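We use cookies to remember your settings. Accept all | Manage choices

Pomell Ilmont 2 acoustic recorder: field review

The Ilmont 2 is a passive recorder for bird, frog and insect surveys. We ran two units from May through the end of the breeding season at Orellana, a wet meadow with a strip of willow along its north side. One unit was set at the willow edge, the other in open grass.

Setup takes a few minutes. The schedule is written on a laptop, saved to the memory card and read at power-up. There is no screen, only a status light, so a bad schedule file is easy to miss. Ours failed once on the open-grass unit and cost us a night of frog calls.
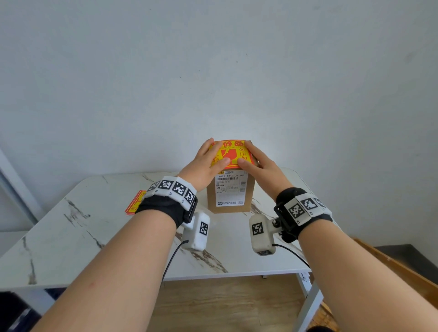
Sound quality is good for the price. Self-noise is low enough that distant rail calls stay readable on a spectrogram. We could identify song by ear out to 100 meters in still air, less in the willows. Wind is the weak point. The foam cover supplied is thin, and gusts fill the low end of the recording.

Battery life on a dawn-and-dusk schedule was 30 days at the willow edge and 17 in open grass, where we had added night recording for the frogs. The seals held through several heavy storms. The strap buckle did not — it cracked on the second deployment and we switched to cord.

Files are plain WAV with the time in the name. They loaded into Plusero, our sorting software, without conversion. Clock drift was small, though anyone comparing call times between units should sync both before each deployment.

We would buy it again for site-level species lists. For density work in windy grassland, budget for a better wind cover.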